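Marmalade without Seville oranges

Aug 4, 2025

I missed the Sevilles again this year. They come in for a few weeks after Christmas and by the middle of February the greengrocer had gone over to rhubarb. I had 7 jars left from the year before, which sounds like plenty until you have a lodger who eats it on toast at night. The last one was scraped out in June and since then I have been buying it, and the bought stuff is too sweet for me.

So last week I made a batch with ordinary sweet oranges. My mother would not have called it marmalade. She thought anything made after February was orange jam, and she said so to people who had given her a jar.

The trouble with sweet oranges is that they are sweet. A Seville is sour, bitter and full of pips, and the pips and pith are where a lot of the pectin is. Most eating oranges have few pips or none. If you swap one for the other in an old recipe you get a runny orange syrup with bits of peel floating in it. I did exactly that years ago in the flat on Harnach Road and we poured it over ice cream until we were sick of it.

The answer is lemons, and more of them than you would think. I used six oranges and four lemons, and I kept every pip and all the spare pith and tied them up in a square of muslin. The lemons bring the sourness and most of the set. They don't bring the bitterness. For that I put in the peel of one grapefruit, cut fine, and left the flesh for breakfast.

Choosing the fruit matters a bit more than it does in winter. I wanted them heavy, with the skin tight. Waxed ones need a scrub in hot water, and I would sooner pay extra for unwaxed than stand at the sink doing that. 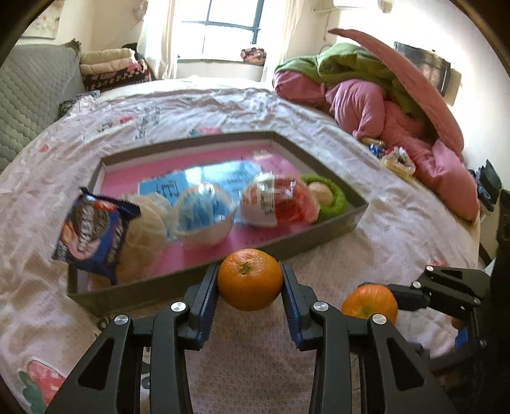

Photo: Ermanno Amato

The method is the one I always use. Halve and squeeze the fruit, keep the juice, scrape out the insides for the muslin bag, then slice the peel. I like it thin. My sister likes hers in lumps the size of a thumbnail, and we have agreed not to discuss it. Everything goes into the big pan with the water and stands overnight. Some books tell you to skip the soaking. I tried that once and the peel came out like bootlaces.

Next day it simmers with the lid half on until you can squash a piece of peel between finger and thumb with no effort. Mine took a bit under two hours. Do not put the sugar in before that point, because the peel stops softening once the sugar is there and no amount of boiling will fix it. Then the bag comes out, and when it has cooled you squeeze it over the pan until your hands ache. What comes out looks like wallpaper paste. Put all of it in.

I cut the sugar down to allow for the sweeter fruit. I wouldn't go much lower than I did, as it starts to affect how long it keeps. Warm the sugar in a low oven if you can be bothered. I couldn't.

Then comes the rolling boil. With Sevilles I am usually at setting point within 20 minutes. Sweet oranges took twice that, and I had three saucers out of the freezer before I got a wrinkle. I had nearly given up and was looking at the ice cream again. There is a jam thermometer in the drawer but it came from my aunt and reads wrong at the top end, so I go by the saucer.

Let it stand off the heat for a quarter of an hour before potting or the peel all floats to the top of the jar. I forgot to do this with the first two, and you can see which ones they are from across the kitchen.

I filled 6 jars and a ramekin. The set is softer than a proper winter marmalade and it slides a bit on hot toast. The colour is lighter too. The taste is good, closer to the fruit, with the grapefruit coming in at the end. I would put in the peel of a second one next time.

It is also very good in a bread and butter pudding, spread on the slices in place of jam, and a spoonful in the pan does a lot for carrots.

The lodger has had the ramekin already. He says he can't tell the difference, but he also eats it at midnight standing up. My sister has been promised a jar and will complain about the peel. The rest are in the cupboard under the stairs behind the paint, and I have put a note on the calendar for January to ring the greengrocer and ask him to keep me a box of Sevilles.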